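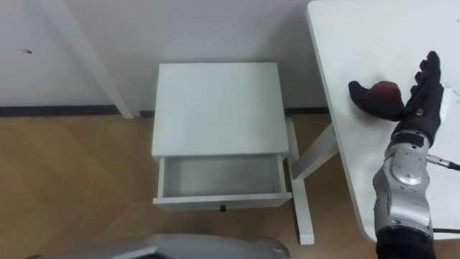 Why does my sticky rice come out hard in the middle and mushy on the outside?

It wasn't soaked long enough. Soak it overnight in plenty of cold water, drain it well, then steam it over the water with none of the rice touching. Flip the whole lump once halfway through.

Full question

Asked October 29, 2025
2,818 views
3 answers

Ok so I've tried this 3 times now and I'm about ready to go back to jasmine. Using the long grain Thai glutinous rice, the Ratanaporn bag from the Asian grocery. No bamboo basket. What I have is a metal steamer insert, the folding kind with petals, lined with cheesecloth, inside a soup pot with a lid.

First time I soaked it an hour in warm water because a recipe said warm water speeds it up. Steamed 25 minutes. Hard little white centers, like biting chalk. So second time same soak but steamed 45 minutes, and the outside layer turned to paste while the middle of the pile was STILL chalky. Third time I gave up and did it in the rice cooker with less water. Edible but it was a solid gummy brick and stuck to everything.

I want the kind you can pull off in a chunk with your fingers and dip. Making it for grilled chicken and a papaya salad. Do I need the basket? Don't have much cupboard room and would rather not buy another thing that does one job. Also is the rice maybe just old? No date on the bag that I can find.

Tags: rice, steaming, thai, glutinous rice, equipment

Answer 1 (marked as best by asker)
111 found this helpful

Soak. It's nearly always the soak. Glutinous rice gets all its water from soaking plus a bit of steam, it never sits in the water like regular rice does, so if the middle of the grain is dry going in, it's dry coming out. An hour in warm can work if the water is properly hot-tap warm and the rice is fresh, but I wouldn't count on it. I do overnight. Minimum 4 hours if I forgot.

Test before you steam: pinch a grain between your fingernails. Should crumble easy, no snap. If it snaps put it back.

Then what I do, with pretty much your same setup:

Rinse the soaked rice a few times. Doesn't have to run totally clear.

Drain it. Really drain it, 10 minutes in a strainer, shake it. Wet rice going in the cheesecloth is where your paste comes from.

Inch of water in the pot, get it to a full boil BEFORE the rice goes in. Those folding steamers have short little legs so check the water isn't bubbling up through the holes. Mine did. I put three balls of foil under it to raise it up and that fixed it.

Spread the rice out loosely, thinner in the middle. Don't pack it. If you're doing more than 2 cups in one of those inserts it's too deep, do it in two batches. Fold the cloth over the top so the lid drips on cloth and not on rice.

Steam 12 min, flip the whole thing over in the cloth, another 8 to 10. Taste from the middle. Chewy all the way thru, no chalk, you're done.

Last part, people skip it. Dump it on a big plate or a cutting board (wet the board first) and spread it around with a wet wooden spoon for a minute so the steam gets out. Then gather it back up in a ball and cover it. If you leave it sitting in the hot pot it sweats and gets gummy.

You don't need the basket. I have one, it's nice, the cone shape makes flipping easy. But I made it for years without.

Comments on this answer:

> foil balls, ok that's smart. my water was definitly touching, bottom of the cloth was soaked both times

> Can you soak it too long? Mine went almost a day and seemed fine

>> Almost a day is ok if it's in the fridge. Past that it starts smelling sour and the grains break up on you. Change the water if it's going long.

> wet the cheesecloth too before you put rice on it, sticks way less

Answer 2
14 found this helpful

agree on soaking but I'd say get the basket anyway. Mine was cheap, came with the pot, hangs on a nail. Rice comes out better, the sides breathe so you don't get that wet layer. I tried a metal strainer over a pot first and it was ok, not great. Fine mesh strainer with a lid jammed on top works better than the petal thing imo, because you can flip the rice by just tossing it.

Also if you're dead set on the rice cooker: same soaked rice, water should come just barely under the top of the rice, not over. Don't stir. Let it sit 10 min after it clicks. Won't be the same but it's not a brick. I use a small one, a Tinier, and it only does 1.5 cups of this before it boils up out of the vent and makes a mess on the counter.

Old rice: yes it matters some. Older grains want a longer soak. If the shop is busy you're probably fine. I bought a bag last March, kept it in a jar with a tight lid, and it only just started needing the full overnight.

Edit: forgot to say, leftovers. Wrap in a damp paper towel and microwave 30 sec at a time. Goes hard as a rock in the fridge so don't panic, it comes back. Freezes good too in flat little packs.

Comments on this answer:

> second the freezer packs. steam from frozen 10 min

Answer 3
2 found this helpful

Are you sure it's glutinous rice? Sometimes the bags look alike. Real sticky rice is solid white when raw, not see-through. If it's kind of clear it's jasmine and you can steam it all week, won't matter.

I just buy it done from the Thai counter at the Imbridge market when I make papaya salad. Comes in a little bag, still hot.

Comments on this answer:

> It's solid white, says glutinous on the front. Thanks tho

> no thai counter where I am :(

Update from asker

Did answer 1 last night. Soaked overnight, so started it the night before. Foil balls, cloth folded over, 12 and then 10. Middle was done!! Edges a tiny bit soft on one side where I think I had it piled up against the pot, next time I'll keep it off the edge. Spread it out on a board like you said and it really did dry off and turn shiny. Chicken got a little burnt while I was fussing with the rice but whatever.

Rice cooker method I might try on a weeknight. Going to hold off on the basket.

One more thing, if anyone's still reading, can I do the mango and coconut milk version with the same batch? Or is that cooked different?

> Same rice, same steaming. Warm the coconut milk with sugar and salt, don't boil it, pour over while the rice is hot, lid on 20 min. It'll look way too wet at first. Leave it alone

> save a little of the coconut milk for the top, more salt in that part than you'd think

Related questions

How much dry sticky rice per person for a main meal?
Can I use sushi rice for mango sticky rice?
Black glutinous rice still crunchy after overnight soak
Cheesecloth or cabbage leaves for lining a steamer?
Steamer pot boiled dry, how to get the scorch off the bottom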